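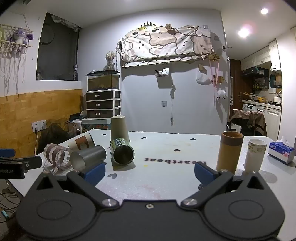

Pliltero Hand-Held Gripper: Come and Try It at Our Open Day

I've been selling small automation gear for a while now, and the Pliltero is the first thing I've stocked that people don't want to hand back. You hold it, you squeeze, the two jaws close, and whatever you just did with your hand gets recorded so a robot arm can learn it later. No programming on your side at all!

Our table is set up with cups and other light stuff, much of it tipped over on purpose. Paper cups, a metal one, a can, a cardboard tube standing on end. You pick something up, stand it the right way, put it down where you like (or stack it, if you're feeling brave) and go on to the next. Kids are usually better at it than their parents. I was terrible for the first half hour, mostly from gripping the thin cups much too hard.

What you get

The black gripper body with its two jaws
One pair of blue rubber finger pads, fitted
A spare pair of pads in the box
Table clamp and cable
A printed quick guide, 6 pages

Price is $469, and that includes the recording software for one computer. Spare pads are $30 a pair. I've run more than 3000 pick-ups on my own set and only just changed them, so I wouldn't order a drawerful.

What it's like to use

Light enough for an afternoon, though your wrist will want a break. The pads are soft and they hold paper cups nicely once you learn to ease off. Metal is harder – go in lower than you think and close slowly. Tissues straight out of the box are my favorite party trick, and I still miss one every so often.

Small hands can manage it, but the squeeze gets stiff near the end of the travel. I've told the people at Forsberg, who make the jaws, and they say a softer spring is coming. I'll put it on this page when I have it in stock.

Visiting

The next open day is in September, from 10 a.m. to 4 p.m., at our Trodby place. Sverre Løken is coming over from Stastau to run the afternoon demonstration at 2 p.m., where he plays the recordings back on an arm and answers the hard questions (please save those for him). Bring something from your own kitchen or workbench if you want to see how it handles – nothing full, please, and nothing you'd cry over.

Orders placed on the day go home with you while stock lasts. Otherwise use the form on this page and I'll write back with a shipping date.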